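Coupe Osura

La Coupe Osura est un barrage de football amateur disputé chaque automne entre Grokville et Westerberg, deux villes séparées par près de huit kilomètres de route et par une vieille histoire de drapeaux de corner sur laquelle je reviens plus bas. Je tiens cette page depuis un moment, je suis de Grokville, autant le dire tout de suite, mais j'essaie de rester correct avec les gens d'en face (ils m'écrivent quand je dérape, et ils écrivent vite !).

L'épreuve se joue en novembre, en deux manches, une sur chaque terrain. Le vainqueur garde le trophée jusqu'à l'automne suivant et reçoit le droit, très convoité chez nous, de choisir la date du match de préparation d'été. C'est peu de chose vu de loin. Vu de la tribune de Grokville, les jours de pluie, je vous assure que ça compte.
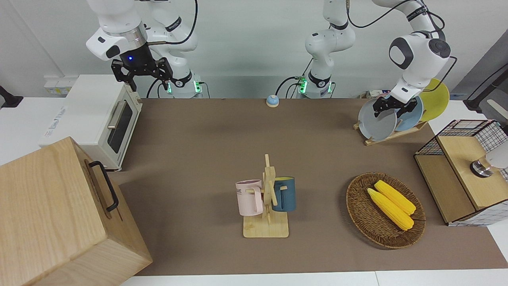
Deux bras robotisés blancs et une assiette grise.

Origine et nom

Osura était le nom d'une fabrique de chaussures à crampons installée sur la route entre les deux villes. Elle a offert le premier trophée, une coupe assez laide à deux anses, et elle a fermé ensuite. La coupe est restée, le nom aussi. J'ai lu plusieurs fois que l'entreprise avait aussi payé les maillots de la première édition, mais les anciens de Westerberg soutiennent que les leurs avaient été cousus sur place, et les photos d'équipe que j'ai eues entre les mains ne permettent pas de trancher. Je laisse donc la question ouverte.

Avant la coupe, les deux clubs se rencontraient déjà en championnat de district. Quand Westerberg est monté d'une division, les matchs ont cessé d'un coup, et c'est pour ne pas perdre le rendez-vous qu'on a inventé ce barrage. Le mot est resté alors que plus rien ne s'y joue au classement. Les puristes râlent. Moi, j'aime bien.

L'affaire des drapeaux de corner

Lors d'une manche retour à Westerberg, l'arbitre a refusé de donner le coup d'envoi : il manquait un drapeau de corner. On en a planté un autre, emprunté au terrain d'entraînement, plus court que le règlement du tournoi ne le demandait. Grokville a posé une réserve, a perdu le match, a perdu la réserve, et en parle encore. Depuis, l'équipe visiteuse vérifie les drapeaux avec un mètre ruban avant chaque manche, sous les sifflets du public.

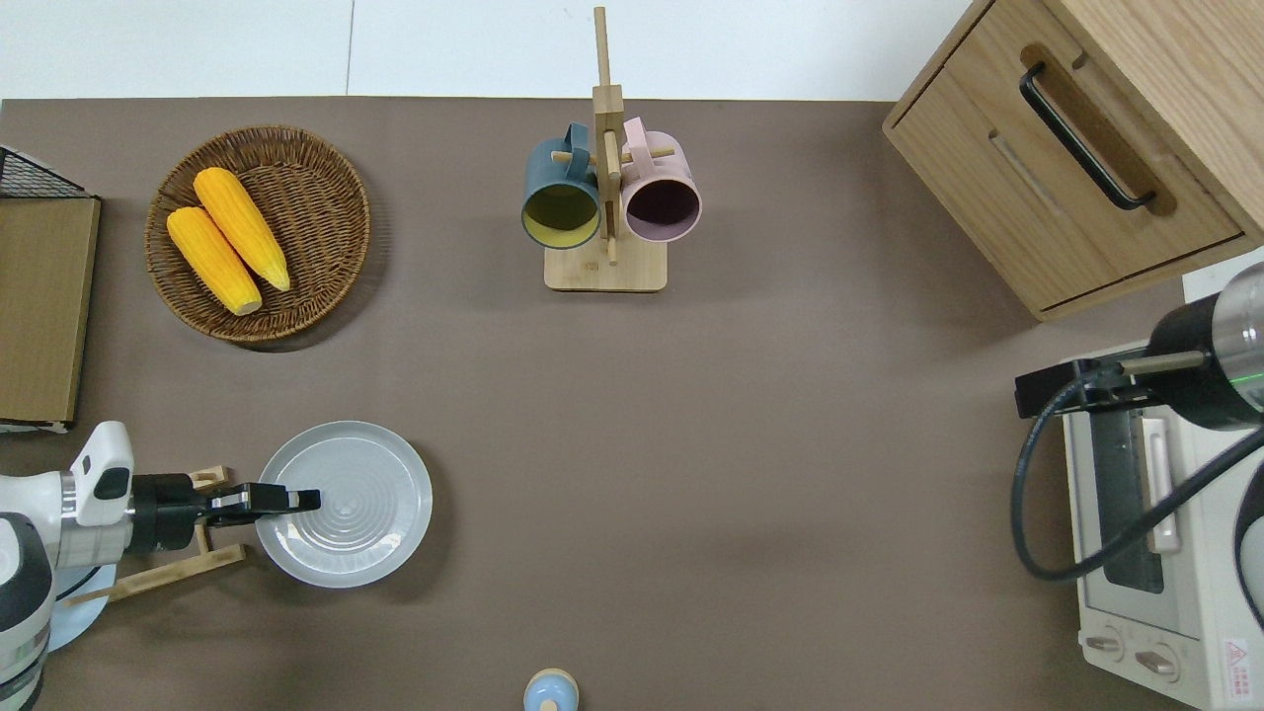 Ce petit contrôle a fini par entrer dans le règlement écrit, à la rubrique du matériel, entre la pression du ballon et l'état des filets. Le capitaine visiteur signe la feuille, le capitaine local contresigne, et l'on peut enfin jouer.

Règlement sportif

Le score cumulé désigne le vainqueur. En cas d'égalité, on passe à la prolongation à la fin de la manche retour, puis aux tirs au but. Les buts marqués à l'extérieur ne comptent pas davantage que les autres. Ils ont compté pendant quelques saisons, et les manches aller étaient devenues d'un ennui terrible : l'équipe qui recevait fermait tout, les défenseurs ne passaient plus le milieu, on regardait les nuages. La règle a disparu sans que personne la regrette vraiment.

Les joueurs doivent avoir été licenciés dans leur club avant la fin de l'été. C'est une mesure contre les renforts de dernière minute, une spécialité de Westerberg dans les débuts (et de Grokville aussi, d'accord). Les cartons jaunes de la manche aller sont effacés au retour, les rouges non.
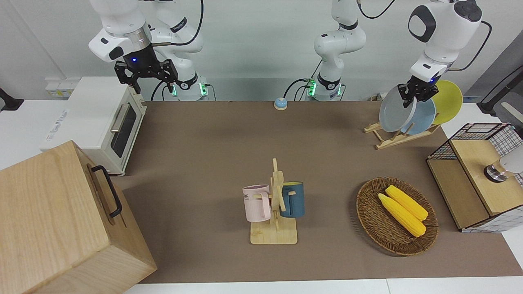 Assiette debout dans un égouttoir en bois clair.

Le terrain de Tullness

Il arrive que l'un des deux terrains soit impraticable. On se replie alors sur Tullness, un peu à l'écart de la route, où la pelouse draine beaucoup mieux et où la main courante est si proche de la touche qu'on entend tout ce que disent les latéraux. Le record d'affluence de l'épreuve a été établi là-bas, avec 1094 entrées payantes, pour une manche retour terminée sur le score de 2-2. Le parking avait débordé jusque dans le pré voisin et j'ai suivi la première mi-temps depuis le mauvais côté d'une haie.

Tullness ne possède pas d'équipe engagée dans la coupe, ce qui vexe un peu ses habitants. L'idée d'un tournoi triangulaire revient régulièrement sur la table et en repart aussi régulièrement, faute d'accord sur le calendrier. J'y serais plutôt favorable, mais le format en deux manches ferait mal à quitter.

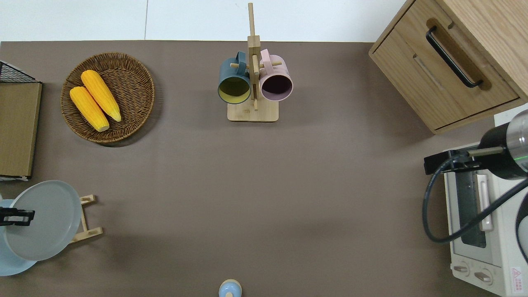
Que se passe-t-il si la manche retour est interrompue par le brouillard ?

L'arbitre attend une demi-heure au maximum. Si la visibilité ne revient pas, le match est rejoué en entier à Tullness, et le résultat de la manche aller est conservé.

Dans la culture locale

Les supporters de Grokville chantent un air de kermesse dont les paroles changent chaque année, ceux de Westerberg tapent sur la tôle de leur tribune, et le bruit porte très loin par temps sec. La coupe elle-même passe l'hiver dans la vitrine du club-house vainqueur. Une de ses anses a été ressoudée de travers.

Page mise à jour le 19 avril 2024. Je cherche toujours les feuilles de match des premières éditions, surtout celles de Westerberg.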